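Spent the long weekend going through our household accounts properly. Posting the method in pieces, mostly so I can find it again next year. Two adults, one kid, one income and a half, rental in Drurkby.

1/ Starting point was the offset account. It's meant to sit at a fixed floor and it had drifted under that floor every month since autumn. No single big purchase explained it. Small recurring debits did.

2/ Exported 18 months of transactions from both cards as CSV. The bank's own categories are useless for this. It files the chemist, the vet and the bottle shop under "Retail". I stripped them out and wrote my own.

3/ Eight categories, no more. I've tried it with thirty and you spend the evening arguing with yourself about whether dishwasher tablets are groceries. They're groceries.

4/ Recurring debits get pulled first. Sort by merchant, then by amount. Anything that repeats at an interval goes on its own sheet with four columns: merchant, amount, interval, next date.

5/ Annual renewals are the ones to watch. Monthly charges show up if you look at any given month. An annual one is visible for a single day and then it's gone again. We had 4 of them, two for software neither of us has opened since the old laptop died.

6/ Divide each annual bill by 26 if you're paid fortnightly, not by 12. Car rego, contents insurance, the Vurnirby membership, school levies. That figure moves to a separate bills account on payday, automatically, before anything else is spent.

7/ Flollholm (our electricity retailer) had moved us off the discounted plan when the benefit period lapsed. The notice was in an email with the subject line "An update to your service". Rang them, asked for the current plan sheet, got switched on the call. Took 18 minutes including hold music.

8/ If you do ring, have the usage rate and the daily supply charge from your last bill written down. A percentage discount means nothing without the base rate it comes off. Ask for both figures in cents, GST inclusive, and compare those.

9/ Emergency fund. Ours is $2000 as a first tier, kept at a different bank with no card attached. It covers the insurance excess plus a tow plus a week of groceries. Second tier is slower and I'm not going to pretend it's full.
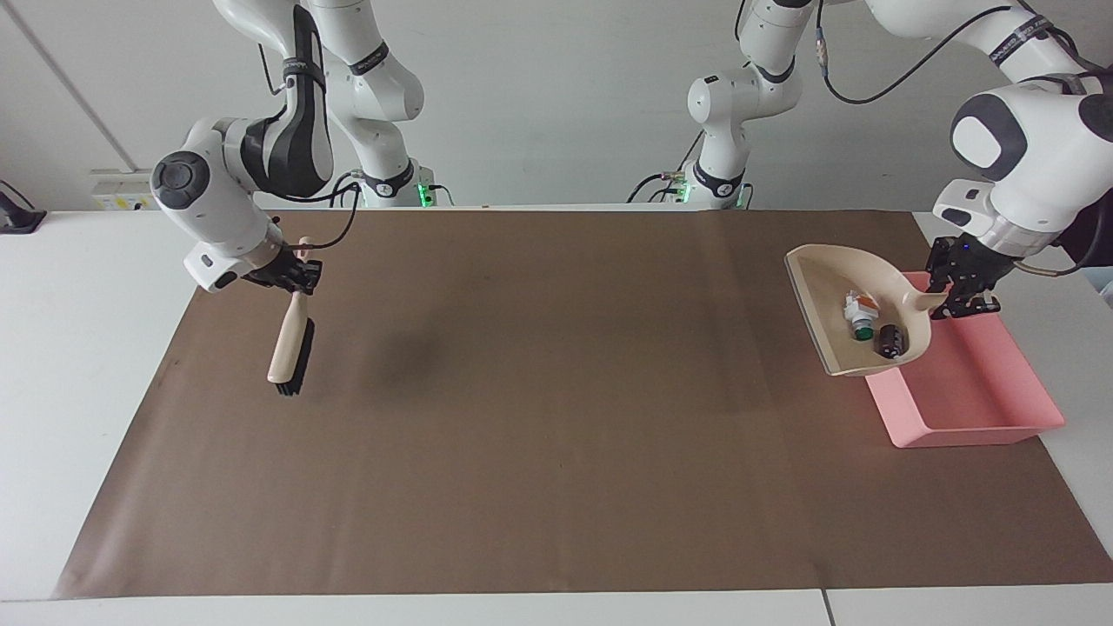
10/ On the buffer inside the everyday account: I leave one week of average spending in there as dead weight. Direct debits land on a Saturday now and then and get processed whenever they like — a dishonour fee costs more than that money would earn in interest.

11/ Spreadsheet is the Michailidis template with the charts deleted. The only formula I added is a running total on the bills account, projected forward against the due dates. If any row goes negative, the fortnightly transfer is too low. Raise it until none do.

12/ Check the projection with the bills in date order. An average tells you the account balances over the year. It doesn't tell you that rego and insurance both fall in June.

13/ Result so far: offset is back above its floor, two subscriptions cancelled, one pending because the cancel button leads to a phone number that keeps Perth hours.

14/ Not done yet: phone plans, and the health cover, where I need to read the extras schedule line by line against what we've claimed. Will add to this thread when that's finished.

15/ Correction to 6: if your pay is monthly then obviously it's 12. And leave the extra cents in, round up to the dollar.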